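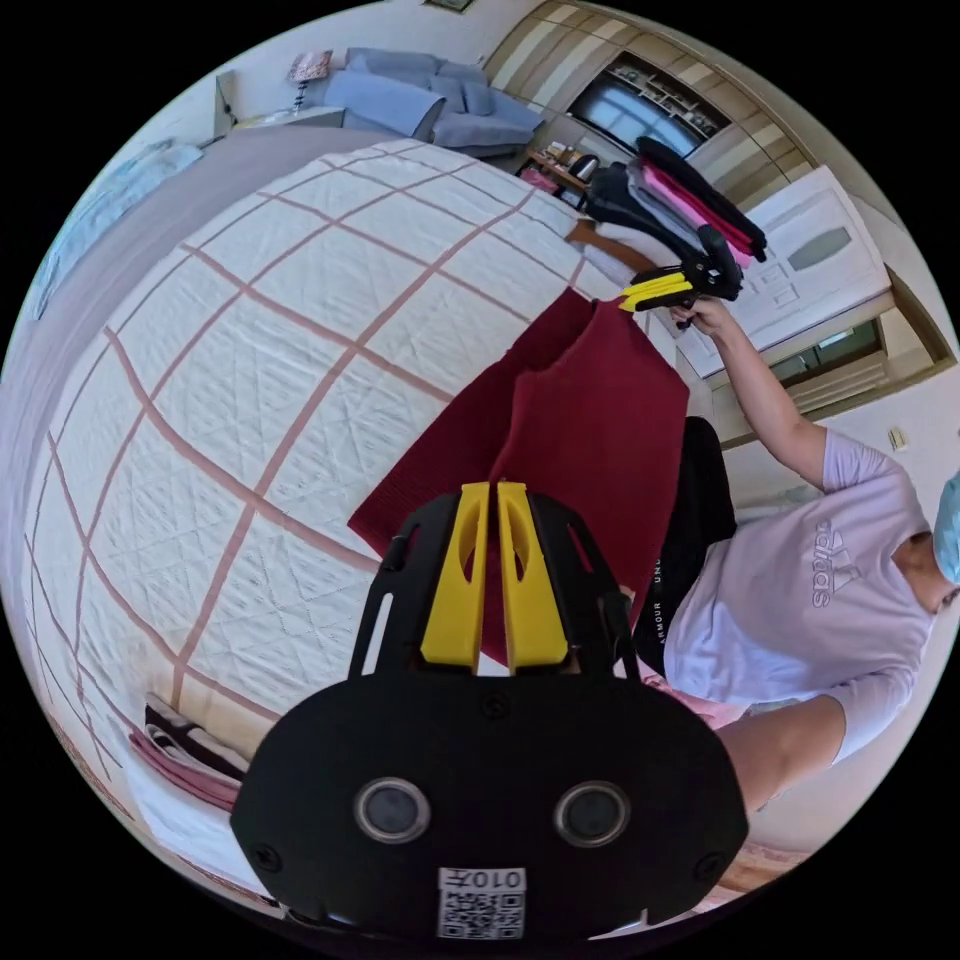

White quilted bedspread in a bedroom at Nernwood House.

Print | E-mail

Nernwood House: progress report to the Yordanov Fund
Period covered: second half of the grant year
Prepared by Rocío Paredes, house manager
10 Jan 2022

Dear Ms. Robichaud,

With this report I inform you of the work done at Nernwood House since our last letter. You asked for less text and more explanation of the difficulties, and I have tried to follow this. The accounts go to you separately from Benito Prieto, so I mention money only when it explains a decision.

As you know, the house offers lodging to relatives of patients who are treated far from home. Most guests stay several nights, and a few stay much longer. Your grant was given for three purposes: the heating, the night arrival service and the renewal of the bedrooms.

Heating

The old boiler was taken out and the new one was put in its place before the cold weather. The work took longer than the plan said. When the floor of the boiler room was opened, the installer found that the return pipe did not follow the drawing we had given him. The drawing was from the time of the previous owner and it was wrong in other points also. We lost nine days. During this time the guests on the ground floor had electric heaters, and the guests upstairs were offered a move to the building next door, which two families accepted.

The new system is quieter and the rooms at the back now receive the same heat as the rooms at the front. There is still one problem. The radiator in the corridor beside the kitchen makes a knocking noise early in the morning. The installer came twice and removed air from it, and the noise came back each time. He now believes that the pipe touches a beam under the floor. We have not paid the last part of his invoice, which is $1,000, and he agrees that we wait with it until the noise is solved.

Night arrivals

Before this project, a guest who came after the office was closed had to telephone Begoña Barrios at her home. She always answered, but it was not a good arrangement for her or for the guest, who was often very tired and sometimes afraid to disturb. We now have a key box by the side door and a person on duty in the house every night until one o'clock.

The first weeks were not easy. The instructions for the key box were written by me and they were too long. Some guests stood outside in the rain with two pages in their hands. Begoña rewrote them on a small card in four languages, and the complaints stopped. The card is sent with the booking confirmation and the same card hangs beside the door.

For the duty hours we employed two people on part-time contracts. One of them left in December to study, and we have not found a replacement yet. Until then the hours are divided between Begoña and me. I mention this openly because the budget line for night staff will show a lower cost than planned, and it would be a mistake to read this as a saving.

Bedrooms

The bedrooms were painted and each one has a new mattress. We kept the old bed frames after a carpenter looked at them and found them strong. With the money that was left from this we changed the curtains, which was not in the first plan but was approved in your message to Benito.

The bed covers gave us more discussion than I expected. The supplier first proposed a dark cover that does not show stains. Montserrat Toledo, who is responsible for the housekeeping, did not want it. She said that guests who come from a hospital ward want to see that a bed is clean, and that a light cover is easier to wash at high temperature. We decided for light covers, and I believe she was right. The small cost is that they must be washed more often.

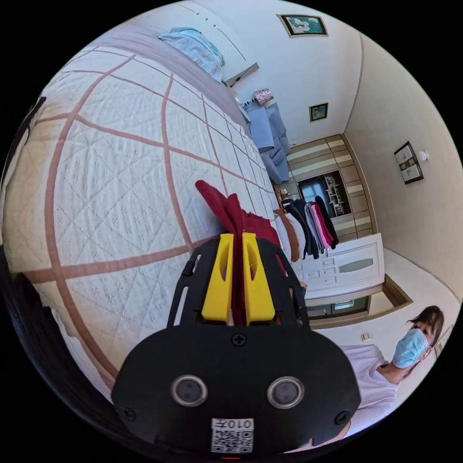
Bed with a white quilted bedspread and a folded light blue cloth resting near the top.

The laundry was until now sent to Jarkano, a company outside the city. Their work was good, but they collect only on fixed days, and when a guest left one day earlier or later the room was waiting for sheets. From the autumn we wash sheets and towels in the house, and only blankets and curtains still go to Jarkano. We bought one washing machine and one dryer, both second-hand, for $2,000 together. The dryer is slow with thick items. Montserrat would like a second line outside for the summer months, and this we can pay from our own funds.

One request came from several guests in the same words: a better reading light. The lamps we had were on the far side of the room from the pillow. New lamps are now fixed to the wall beside each bed. It was a small expense, and it is the change that guests mention most often when they leave.

What did not go according to plan

The booking program from Pretatus was to start in the summer. It is still not in use. The program itself works well, but it does not accept a booking without a departure date, and most of our guests do not know when they will go home. The company promised a correction two times. For the moment we use the paper book and a shared spreadsheet, and one of us compares them every evening. If the correction does not come by the spring, I would propose to end the contract and ask you for permission to move the remaining amount to night staff.

The family kitchen was also delayed. The tiles were delivered in a wrong color, were sent back, and then the tiler was not free. The kitchen is open but the wall behind the stove has a temporary panel. The inspector has seen the panel and accepts it until the work is finished.

Guests' contributions

We continue to ask a small contribution of $12 per night from those who can pay. It is not a condition for staying. In the first half of the year some guests thought it was a fixed price, and one family slept in their car for this reason before a nurse sent them to us. After this we changed the text of the leaflet and asked the social workers to explain it by word of mouth. The income from contributions went down a little after the change, and we consider this acceptable.

Next months

We will finish the kitchen wall, find a second person for the night hours and repair the garden gate, which does not close. Montserrat asks also for $100 to buy mattress protectors for the children's beds – they were forgotten in the first order. Please tell us if this can be taken from the bedroom line.

You wrote that you would like to visit in the spring. The house is quieter in the mornings, after ten o'clock, and this is the best time to speak with the staff. Please write to me two weeks before, so that I can ask the guests if they agree to have their rooms seen.

With kind regards,

Rocío Paredes
Nernwood House

Print | E-mail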